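This website uses cookies to remember your settings. Accept | Manage preferences

Wisham pantry sorting notes — README

Print this page | E-mail this page

Hi! I'm Nadège Jacquet, and this is the card for Wisham, my running set of notes and pictures on sorting packaged goods into bins and trays. It started as a list taped inside my cupboard door in March and got completely out of hand (600 entries now, and I'm still going).

What's in it: one line per sorting session, with the container, what went in, and whether I could find anything a week later. The early lines are messy. I kept switching between "bin" and "tub" for the same thing, so search for both.
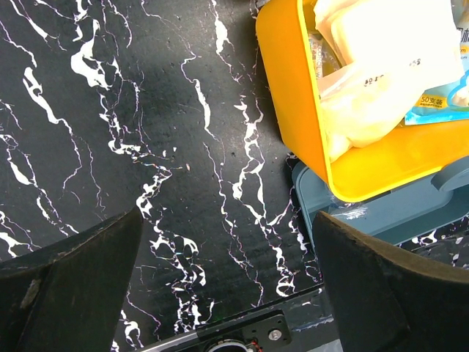
I stick to small containers that I can lift with one hand. Anything bigger turns into a pit where crackers go to die! Packets go in upright if they'll stand, and cans stay on the shelf — I tried them in a bin once and pulled a muscle.

Known gaps: almost no spices, nothing frozen, and entries 10 to 29 lost their notes column when I moved the file over from Oei. If you kept an old copy, please send it to me.

Use it however you like, just keep the name Wisham on it. The next batch will cover baking stuff, once I've cleared the top shelf.

Sign up for the Prillovside newsletter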